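# Selunham Shared Breakfast Station – Progress Report to the Bautista Fund

Reporting period: February to the end of the second quarter
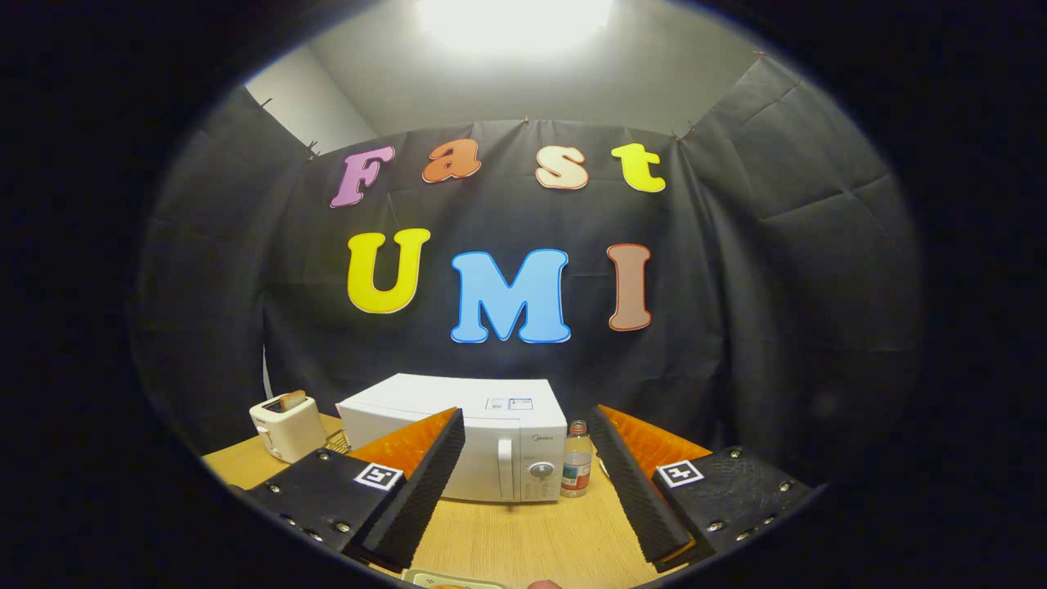

## Summary

The grant supports a small breakfast station at the Selunham site, for use by residents of the Flunley building and by day visitors. During this period the station was furnished and fitted with its appliances, and breakfast service began. Two items in the original plan remain open: the second station at Skoltville, and the written guidance for users. Spending is within the approved budget. No change to the end date of the grant is requested.

## Work completed

**Table and backdrop.** The station is built on a light wooden tabletop. A black cloth is clipped along its top edge behind the table and brought around both sides. The cloth was chosen over a painted panel, which would have required approval from the building owner and a longer closure of the room. It can be taken down for washing and put back the same morning. Large colored letters reading "Fast UMI" are attached to the cloth so that the station can be found easily by people entering for the first time. The letters were well received at the opening and will remain in place.

**Appliances.** The station has a white microwave oven, placed in the center of the table, and a white two-slot toaster to its left. The microwave has a door with a vertical handle and a round control dial. The dial was a requirement in our application. Residents told us during the planning stage that touch panels were hard for them to read and to operate, and the feedback on this point since opening has been favorable.

**Small equipment.** A small wire rack stands between the toaster and the microwave. It was added after the first weeks of service, when users asked for somewhere to set down toast while the microwave was in use. Plates, bowls and flatware are kept in the existing kitchen and carried in at the start of each session.

## Use of the station

The station opens at 7 a.m. and closes at 10 a.m. In the reporting period, 200 breakfasts were prepared there. The target for the full grant year is 700. Attendance was low in the opening month and has risen since, and we expect the yearly figure to be met if the present level holds through the fall.

Toast is the most common item by a wide margin. The microwave is used mainly for oatmeal and for reheating food that residents bring from their own rooms. Several users have asked whether eggs could be offered. This would require a burner, and the current electrical supply to the table does not allow for one. We have noted the request and will return to it when the Skoltville layout is settled.

Breakfast has also brought residents into the shared rooms earlier in the day. Staff report that notices and sign-up sheets placed near the station are now read and filled in sooner than those left in the lobby. This was not an aim of the grant, and we have not attempted to measure it.

## Difficulties

The first delivery of furniture was delayed and the opening moved back by 2 weeks. Service hours were extended in the following month to make up part of the lost time.

Crumbs and spills were a concern early on. The toaster tray was being emptied at the end of the week, and this proved too seldom. It is now emptied at the close of every session, and the tabletop is wiped down at the same time. The inside of the microwave is cleaned before opening.

The room itself is narrow. When more than a few people arrive together, the line reaches the hallway and blocks the door to the laundry. Moving the table to the longer wall has been considered, but the outlets there are too far away to be used without an extension cord, and building rules do not permit one. A second small table for spreads and drinks, set apart from the appliances, would ease the problem. Its cost can be met from the existing equipment line.

## Budget

Spending on furniture and appliances is complete apart from the small table mentioned above. The food line is slightly underspent as a result of the late opening. We propose to carry this amount forward into the next period for bread, oatmeal and milk, and ask the Fund to confirm that this is acceptable. Cleaning supplies have cost more than planned – the increase is modest and has been covered from general funds.

## Plans for the next period

- Purchase and place the second small table at Selunham.
- Finish the one-page guide to the appliances, with large print and simple drawings, and post it beside the station.
- Carry out a short survey of users. Eleven residents have already agreed to take part, and we hope to reach around twice that number.
- Agree on a room at Skoltville with the building manager and confirm that the electrical supply is adequate before any equipment is ordered.
- Fit the Skoltville station on the same plan as Selunham, with the microwave and toaster on a single table and a rack between them.

The Skoltville room is the main risk to the schedule. Two spaces are under review. The larger has better light and a sink close by, but it is also used for evening classes and would have to be cleared each day. The smaller could be left set up. A decision is expected early in the next period, and we will inform the Fund in writing once it has been made.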